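4 Placing and levelling the Cutari kitchen scale

4.1 Choosing a place

The scale reads correctly only on a firm, level surface. Do not use it on a tablecloth, a chopping board or a draining board. Keep it at least 300 mm from a hob, kettle or microwave oven. Draughts from an open window can make the last digit wander.

4.2 Fitting the batteries

1. Turn the scale over and rest it on a folded towel. Do not press on the weighing plate.
2. Slide the cover towards the front edge and lift it off.
3. Fit the batteries supplied. The flat end goes against the spring.
4. Replace the cover and turn the scale the right way up.

The display shows all segments, then the software number, then zero. If it shows Lo, the batteries are flat or one of them is the wrong way round.

Note: rechargeable batteries may be used, but the Lo warning will come on sooner.

4.3 Levelling

1. Set the scale down with the display facing you.
2. Press lightly on each corner in turn. If the scale rocks, find the foot that is not touching.
3. Turn that foot anticlockwise until the rocking stops. One full turn is usually enough.
4. Look at the bubble beside the power key. It should sit inside the ring.
5. Wait 10 seconds, then press ZERO.

Caution: do not unscrew a foot completely. The load cell sits directly behind it and the thread is fine.

4.4 Using the scale on a table
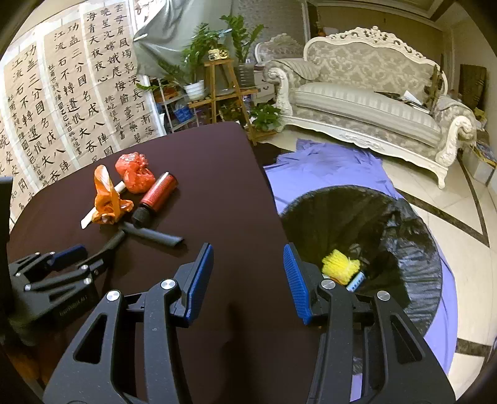
Tables move more than worktops do, so check the bubble again whenever the scale has been carried to one. Keep all four feet well in from the edge, and take extra care where the top has a rounded corner, as on the dark brown table shown, where a foot can overhang although the body of the scale looks safe. Extending tables should be locked before levelling.

4.5 Checking the reading

1. Press ZERO with the plate empty.
2. Put the 133 g test weight in the middle of the plate.
3. The display should show 133 g. A difference of 1 g either way is allowed.
4. Move the weight to each corner. The reading should stay the same.

If a corner reads low, repeat 4.3. If it still reads low, see fault code 697 in section 9 before sending the scale back to Clidwood.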